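**Ticket 157 - divider in the grey sorting bin keeps slipping**
Opened by: Armindo Barros
Site: Derness toy library, returns table
Status: open

**Armindo:** The divider in the big metal bin won't stay put. Toys end up in the narrow side and get missed. The Tusero page says the panel is "self-holding". I doubt whoever wrote that has ever dropped a toy against it.

**Chutima Thongsuk:** Have you tried the rubber strip that came with it?

**Armindo:** Yes. It lasted 19 returns, then peeled off. I don't believe it was ever the right strip.

**Chutima:** Lagman suggest bending the panel slightly so it grips the walls. They say it's good for 1,000 loads.

**Armindo:** Good for 1,000 loads of what? I'm not bending it. The border is scratched and chipped enough already. I've put a spring clamp on each upper end instead - cheap, and easy to take off for cleaning.
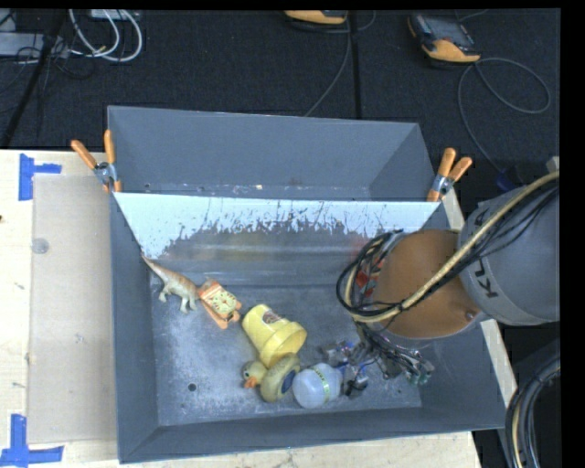
*2 min read*

**Armindo:** Dinosaur, the orange toy with the clock face, yellow cup and duck are all in the large side. Nothing but specks in the narrow one. I wouldn't call it fixed on the strength of four toys.

**Chutima:** Can we close it?

**Armindo:** No. Leave it open until we've put 300 items through. If the panel moves before then, I want a refund, and I'll ask Genness what they charge for a bin with a welded divider.

**Chutima:** Fine. Priority changed to low.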